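Progress note – February, Meren pantry and produce room
For the Kudo fund, second half of grant

Sending this ahead of the site call so you have something in hand. Rough in places, the spreadsheet will follow once Egan sends the last two invoices.

**Where we are**

Sorting side is up and running. Back room cleared, shelving in, door to the loading area rehung so it stays open on its own. Old chest freezer gone at last. Sink still drips – on the list.

Households served this period: 342. Last period we were well under that, mostly because the room was half closed while the shelving went in. Expect the next period to be higher again, school break helps.

**Baskets**

This was the biggest line after shelving so giving it its own section. We used to take produce in whatever it arrived in, cardboard mostly. Cardboard goes soft, bottoms fall out, onions everywhere. Switched to rigid plastic baskets with slotted floors. Bought 70 from Trutier, all delivered, none returned.

What's better:

- Grit drops through the slots instead of sitting under the potatoes
- Can be hosed out and stacked the same evening
- Bright color, easy to spot when one wanders off to the dry goods side
- Rims are thick enough to carry a full load without cutting your hands

What's not:

- Small stuff gets left behind. People tip the basket, assume its empty, stack it. Then there's a forgotten bit of ginger or a stem in the bottom of the stack for a week
- White marks inside that a quick hose doesn't always shift. Trying a brush and warm water, no verdict yet
- They don't nest as tight as the catalog says, so the stack takes up more wall than planned

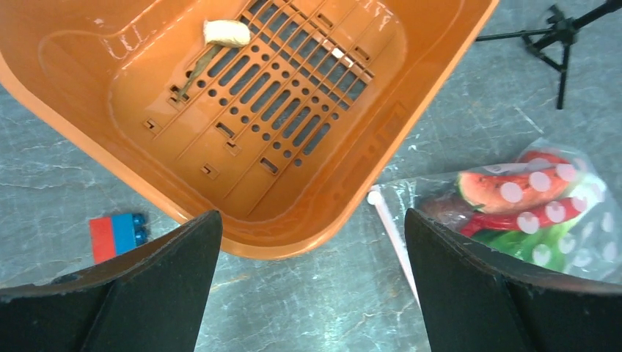
Philomena Dunne

The orange ones are the large size, for roots and anything heavy. One pale knobbly leftover and a thin stem lying across the slots, exactly the sort of thing I mean under "what's not". New rule from this month: hand goes in, sweep the floor of the basket, then stack. Written on the wall by the sink. Mostly followed. Evening shift better at it than mornings.

Scuffs on the rim are cosmetic. I had asked for a few spares in the original budget and we cut them – still think that was OK, but if the rims start to split I will come back to you on it.

**Floor and washing area**

Not part of your grant but affects it. Baskets get put down on the floor between the van and the scales, which we'd like to stop doing. Egan quoted for a low rack along the long wall. Quote is fair, slightly over what we have left under fittings. Would like to move the unspent printing money across to cover it. Need a yes from you in writing, an email is fine.

Drain cover in the wash corner replaced. Mats ordered, wrong size came, sent back, right ones due before the end of the month.

**People**

23 on the rota now, counting the two who only do Saturdays' van – sorry, weekend van, it moves about. Three new since the last note. Training is still one person walking another person round the room, works but takes a whole shift out of somebody. I have started a one-page sheet with the order of jobs: unload, weigh, sort, wash, stack, sweep. Will attach when it's not embarassing.

**Waste**

Down. The weighing book shows less going in the compost bin each week since the switch, though some of that is the cold weather and better deliveries, so I wouldn't put it all on the baskets. Leafy stuff is still the problem. Roots and squash last fine. The compost pickup has moved to 4 pm and that suits us much better, bin no longer sits by the door overnight.

**Money**

- Shelving: done, on budget
- Baskets: done, slightly under because delivery was free over a certain order
- Scales: 2 bought, one in use, one still in its box waiting on a bench
- Printing: barely touched, see above
- Fittings: nearly gone

Receipts are scanned except Trutier's second one, which I have on paper and keep forgetting.

**Next**

- Rack, if you agree to the transfer
- Brush test on the white marks, then decide on a proper cleaner
- Bench for the second scale
- Finish the one-page sheet
- Get the tap fixed, I have called the plumber again

**Need from you**

Yes or no on the printing money. Also whether the final report wants household numbers by month or just the total, the form says both in different places. I can do either but not the night before.

Best time to call is after 2, the van is back by then and the phone is somewhere I can hear it.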